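Worktops and Desk Panels: Your Questions Answered
Holtetti Customer Pages
Last updated October 2023

Hello and welcome! We get a lot of letters and calls at Holtetti, and we do enjoy them, but many of you have told us you'd like to be able to look things up in the evening when the phones are off. So we sat down and went through the questions that come in most often about light-colored worktops and the panels that go around them, and wrote out the answers the way we'd give them to you over the phone. If yours isn't here, call and ask for extension 3415. You'll most likely get Theda Wendt, and if she's out on a measuring visit, Alper Canpolat picks up.

ORDERING

How do I measure for a new top?

Measure the base, not the old top. Old tops have often been trimmed, or swapped by a previous owner, or pushed over to one side so that the overhang is generous on the left and missing on the right. Take the width at the front and again at the back, then the depth on both sides, and write all four numbers down even if two of them match. If your room is an older one and the top is going between two walls, measure those too, at the height where the top will sit (walls that look perfectly straight at the baseboard can lean quite a bit by the time you get up to desk height). Send us everything, and please include a little sketch. We don't mind if it's on the back of an envelope. Some of the best sketches we get are.

Can I see the colors before I decide?

Yes, and please do! We'll mail you a set of sample chips free of charge. Ask for sample set 3333, which has all the whites and the pale grays in it, along with the two sand colors we brought back in February. Lay the chips flat for the tops and stand them up for the panels. The same gray can look quite different standing up than lying down, especially near a window, and people who skip this step are sometimes surprised. Look at them in the morning, look at them again after supper with the lamps on, and leave them out for a few days if you can stand the clutter.

What's the difference between your whites?

We carry three. Plain white is the brightest and has a very slight cool cast. Soft white is a touch warmer and is the one most people choose for kitchens and sewing rooms. Chalk is the flattest of the three and shows the fewest reflections, but it does hold on to pencil marks more than the others, so if you draw or do patterns on your table we'd steer you to soft white instead.

How long does an order take?

Standard sizes leave our shop within six working days. Cut-to-measure tops take 27 days from the day you approve the drawing. That second part trips people up, so we'll say it again: the clock starts when you send the drawing back with your okay on it, and if the drawing sits in your inbox over a vacation then we're sitting too. Panels always travel with the top they belong to, unless you ask us to split the shipment.

Can I change my order after I've approved the drawing?

Call as fast as you can. If the piece hasn't been cut, we can change nearly anything. If it has been cut, we can usually make it smaller but we've never yet found a way to make one bigger. Color changes depend on where the order is in the line that week.

Do you deliver upstairs?

Our own van goes out to Prerkov and the towns nearby, and Branislav Kolář and his crew will carry a top up as many flights as you've got, provided it fits around the landing. Tell us about tight corners ahead of time. Everywhere else we ship by freight, and freight drivers bring it to the door and no farther. A long top wants two people, one at each end, and it should be carried on its edge like a window and never flat like a tray.

PANELS

Why would I want panels around a table in the first place?

All sorts of reasons! Customers use them to keep papers and beads from going over the back, to hide a row of sockets, to give a child a calmer spot for homework, or to put a plain background behind things they want to look at properly. Babar Ansari, who handles our school orders, says that most of his teachers start out asking for a back panel only and then come back the next term for the sides.

Should the side panels stand square to the back or open outward?

Either works. Square gives you the most privacy and takes up the least room. Opened out a little toward the front, the sides let in more light and leave you room for your elbows, and you can reach things in the back corners without knocking your wrist. If you sit at the table for long stretches we'd lean toward opening them out. If the table backs onto a walkway, go square, as the flared corners do get bumped by hips and shopping bags.

Which color goes best with a white top?

This is taste, of course, and we've seen everything from mustard to navy. Still, the one that gets reordered again and again is a pale gray with some blue in it. It's close enough to white that the room stays bright, and there's enough difference that you can see at once where the table ends and the panel begins. An all-white setup can be lovely in photographs and a bit tiring to work at. Henrike Engelhardt, who picks our colors, keeps a pale bluish gray around her own desk and has done so for years.

How high should they be?

Sit down in the chair you're going to use and have somebody hold a piece of cardboard behind the table. Raise it until it feels cozy, then lower it until you can see who's coming into the room. Your height is somewhere between the two. We cut panels to any height at no extra charge up to the full sheet.

Do the panels damage the top?

Not if you use the felt strips that come in the bag with the screws. Stick them along the bottom edge before you stand the panel up, and press them down for a good slow count with your thumb. If the strips have gone missing, let us know and we'll drop some in the mail.

CLEANING AND CARE

What do I use for everyday cleaning?

Warm water with a small squirt of dish soap, a soft cloth, and then a second, dry cloth. That's really the whole routine. Wipe in long strokes from one end to the other and turn the cloth over often. The streaks people write to us about are nearly always leftover soap, and a wipe with plain water takes them off.

There are gray smudges on my white top that won't come off. What are they?

Most often they're metal marks. Anything metal that gets slid across a white surface can leave a thin gray line that looks for all the world like a scratch. Run your fingernail across it. If your nail doesn't catch, it's a mark and not a scratch, and a paste of baking soda and water rubbed on gently with a fingertip will usually lift it. Rinse well afterward. For heavy pieces that get moved around a lot, put felt dots on the feet.

Can I use the white sponge erasers?

Sparingly, and never on chalk. They're a very fine sandpaper, when you come down to it, and if you scrub one spot you'll end up with a shiny patch that catches the light. On soft white, a few light passes won't hurt.

What about ink, hair dye and turmeric?

Speed is everything. Blot first, then use rubbing alcohol on a cotton pad for ink or dye. Turmeric is stubborn, but it fades in sunlight, so if your table is near a window, clean it as well as you can and then give it a week or so before you despair. Several customers have called us quite upset about a yellow ring and then called back, very cheerful, to say it had gone.

Will my white top turn yellow?

All whites shift a little over the years. What bothers people is uneven color, like the bright rectangle you find when you finally move the monitor. Shifting things around once in a while helps it age evenly.

REPAIRS AND RETURNS

I've chipped a corner. Is it ruined?

Not at all. We sell a small repair kit called Vudeo in all three whites, with filler, a little spreader and a finishing pad. Fill the chip slightly proud, let it harden overnight, and take it down the next day with the pad. Please test the color on the underside first. A top that's been in use for a while may sit between two of our whites, and you can mix fillers to meet it halfway.

Can I return a top I don't like?

Standard sizes, yes, as long as they haven't been drilled. Keep the carton until you're certain. Cut-to-measure tops can't come back, but ring us anyway if you're unhappy, and we'll see what we can do about trimming or refinishing.

Do you take away the old one?

Within the van's delivery area, yes. Just mention it when you book. Tops in decent shape go to the Grube secondhand hall, which is always glad of them.

May I come and see the tops in person?

We'd love that. Call ahead so we can have your colors pulled and the kettle on, and bring your measurements along if you've got them. There's parking in the yard behind the building, through the second gate.

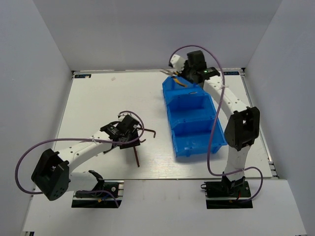

White top with panels in a light bluish gray, the sides opening outward toward the front.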